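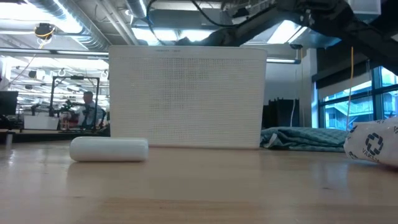
A covered robot arm over a Tustitero bench cell, with a white basket and a quilted cloth on the wooden table.

Tustitero publishes its upkeep routine for tabletop robot cells

Written schedule covers arm covers, cables, the table and the overhead fittings, and is free to download

Tustitero has released the full maintenance routine it uses on its tabletop robot cells. The routine was written for the company's own benches and is now available to any workshop, college or laboratory that runs a single arm over a table. It runs to 24 pages and can be printed as a wall chart and a set of log sheets.

The bench cell is a simple arrangement. One arm works above a wooden table with household goods on it, such as baskets, cloths, bottles and packets. Power and signal cables come down from overhead so that the table stays clear and people can walk round three sides of it. The same layout is used at each Tustitero bench, and parts can be moved from one to another without new drawings.

The routine is divided into a start-of-day check, a longer service and a section on repairs.

Start-of-day check

The check takes 7 minutes and is done with the arm powered down. The operator clears the table, wipes it with a barely damp cloth and dries it. Crumbs of packaging and loose threads are the usual finds. The operator then looks along the arm cover from the base to the wrist for splits, and feels each joint for places where the material has bunched. A bunched cover can catch in a joint when the arm folds back on itself, and it should be eased out by hand before power is restored.

Cables come next. Every loop between the ceiling and the arm must hang free with the arm at full stretch and again with the arm folded. The wall chart shows both positions. If a loop touches a pipe, duct or light fitting in either one, it is to be re-tied and the check started again.

Last, the arm is switched on and sent to its home position at slow speed. The operator listens for clicks and watches the wrist settle. The result goes on the log sheet with initials and the time.

Longer service

The longer service falls due after 3000 hours of powered time, or every August when the benches are shut down, whichever comes first. Set aside a morning. The arm cover is taken off, turned inside out and inspected at the seams. Covers with a split at the elbow are replaced; small splits elsewhere may be patched once. Bolts at the base are checked against the torque figures supplied with the arm, and each one is marked with a paint line so that any movement shows up later.

All overhead brackets are checked from a platform ladder by two people. The routine asks for the table to be moved or padded while this is done, after a dropped spanner damaged a bench top during an earlier service. Connectors are unplugged, looked at under a lamp and pushed home again. Tustitero does not recommend contact spray on these connectors.

Glossy table tops need separate attention. Reflections from ceiling lights and windows can upset a camera that has been set up on a dull day, and the routine gives a method for checking this with blinds open and blinds lowered. A matt mat is allowed as a stopgap. The table height is measured at all corners and the arm's table setting is corrected to match.

Repairs

The repairs section covers faults that a trained operator can put right on site: a torn cover, a chafed cable, a loose bracket, a failed limit setting and a wrist that has been knocked out of line. Each has a page with the tools needed and the point at which work should stop and the supplier be called. Gearbox and brake faults are outside the routine.

For a knocked wrist, the operator is told to leave the objects on the table where they are until the position of the arm has been written down. The wrist is then backed away by hand control, the mounting screws are slackened and retightened in the printed order, and the arm is run through the touch test at three places on the table. The job takes 45 minutes if no parts are needed.

Spare parts

A short list of spares is included. Tustitero advises keeping one complete arm cover, one full set of overhead cables and a bag of hook-and-loop ties for each bench. Covers are made to Tustitero's pattern by Fiore, and the cutting pattern is included in the download for those who want to sew their own. Cable sets are assembled by Galtovov and are sold by length. Older benches with the first type of ceiling bracket need the longer set.

Changes from the previous version

Earlier drafts were shared with Mirnari, which runs benches of the same layout. Following its comments, the cable check was moved ahead of the power-on step, and the log sheet was given a column for the cover. The instruction to oil the base ring has been withdrawn. Anyone holding a printed draft should destroy it.

Availability

The routine, wall chart and log sheets can be downloaded from the support pages of the Tustitero website without registration. Printed copies on wipe-clean card may be ordered from the same pages. Corrections are welcome through the support form and will be included in the next version.

About Tustitero

Tustitero designs, installs and services tabletop robot cells for workshops and teaching laboratories.

ENDS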